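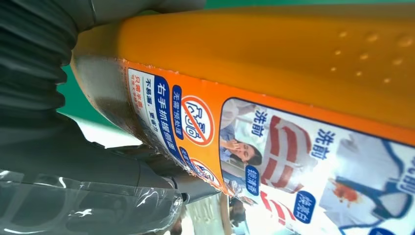 Home Explore Messages Saved Profile

Nantana Rojanasak
Mon 8 April

Short thread about bottles with big caps, and how I learned to pack them. Maybe it is useful for somebody who sends household goods by post, or who moves house with a full cupboard.

I work at Rustetness, a small shop in Drarley. We sell household things from many countries and half of our orders go out by courier. Before this job I believed that packing is only tape and patience.

My first month was August and it was a bad month for leaks. One customer wrote to us very politely that her box arrived "perfumed". Inside were a full bottle, a nearly empty bottle and a bag of rice which she could not eat.

So now I take more time at the table. Liquids get their own turn, after the dry goods are finished and cleared away. I do not like to mix the two jobs.

Today it was the orange bottles. They are a strong orange, you can find one in a dark cupboard without switching on the light. The label goes around the side and all the text I looked at is Chinese.

I don't read Chinese well. I can read some signs and menus, and I am learning the rest from packaging, very slowly. I recommend this method. The sentences are short and they tell you to do something.

For example there is a small line in red. I read it as "only half a cap is needed". I was proud for five minutes and then I asked Soo-ah Han to check it, in case I was teaching our customers to use the wrong amount.

Soo-ah said yes, half a cap. She also said that in her family a label like this would be ignored and everyone would pour a full cap, then a little more for luck. My mother is the same.

Next to it, in dark blue: less likely to leak, and takes less effort. You can imagine that I read this one twice.

Then a dark blue band with white letters, and it says to hold the neck of the bottle with the right hand. I had never seen a bottle which tells you what hand to use. I am left-handed. I will try to obey.

And one more tag, "no pre-treatment needed". For this one I needed the dictionary. I first understood "no preparation", and I thought it was a nice thing to write on any object. I would like to have it on my own forehead on Saturday.

OK, the packing.

First the cap. I close it by hand until it stops, and I wait a moment, and I try again. Many times it moves a little more the second time. I don't know the reason for it, I only know it from doing it.

Then I put the bottle on its side on the table with a sheet of kitchen paper under the cap, and I leave it for 30 minutes. If the paper is clean, the bottle can travel. If there is a spot, it stays in the shop and we use it ourselves.

I was told in the beginning that you must never lay a bottle on its side. For the journey I agree, we pack them standing. But for testing it is the best position. The courier is going to turn your box over anyway, so it is better to learn the bad news at home.

All caps in the same direction, please. It sounds like I am being fussy. When they point to my side of the table I can check the whole row by walking past with a cup of tea. When they point everywhere I have to bend down to each one, and my back has an opinion. 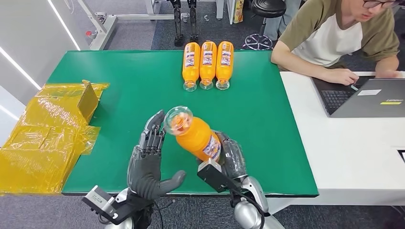 The row should be tight also. A bottle on its side wants to roll, and one that is alone will find the edge. When they lie against each other they are quite calm.

About the table: it has a green top and I am fond of it. White paper shows very well on green, and so does a drop of anything. Before, we worked on a brown one and I think I missed a lot.

Some people asked me last time about the yellow film. It is on a cardboard box, wrapped around it, shiny and a bit crinkled. I keep this kind of film when I can take it off in one piece. A big sheet is good for lining another box. It does not stop a real flood but it gives you time.

Please don't keep the small torn pieces. I kept them for a year in a bag behind the door. Soo-ah found the bag and asked me if I was building a nest.

What goes in the box, in my order: film on the bottom and up the sides, then one layer of crumpled paper, then the bottles standing up, then paper between them until nothing knocks when I push the box with my hip. More paper on top. Then the flaps.

I don't use tape on the caps any more. I did it for months and two customers complained about the glue, it leaves a grey sticky ring which is difficult to wash off. Now I put a small bag over the top of each bottle and a rubber band. It looks like a shower cap.

I also tried a roll of special cap film from a supplier named Proltuleck. It was good film, but the roll cost 122 and I could not finish it before it became stiff. For a bigger shop perhaps it is worth it. For us, rubber bands.

Weight. This is where I still make mistakes. Liquids are heavier than your arms tell you in the morning. Our box is strong enough, but the person who carries it up the stairs is also part of the packing. If I cannot lift it with a straight back, I make 2 boxes and we pay the difference.

My husband Ki says I should put all of it in a proper guide with drawings. I said the thread is the guide, he said nobody prints a thread. He has a shelf of printed guides for a bicycle he sold.

One question from me now. Do you write "liquid" on the outside of the box? We used to, in big letters, and I never noticed that the boxes were treated better. The arrow for "this side up" seems to help more, or I want to believe it.

Edit, a reply to several people: no, we don't sell them one by one through the post. The postage is too high for one bottle and I would feel bad to ask for it. You can come to the shop and take one from the shelf near the till.

Another edit: somebody wants to know how many parcels went out since I changed the method. I looked in the book and it is 315. Complaints about leaks are four, and one of those was a jar of chilli oil which I packed on a Friday with a cold and no attention.

I still send that customer a card at New Year. She orders the same chilli oil every time, so I think I am forgiven.

Tomorrow I have a shelf of glass jars to do, and for those I still use too much paper. If you know a good way to pack jars with wide lids, please write it under this post. I read in the evening, after closing.

Reply Repost Save More from Nantana Rojanasak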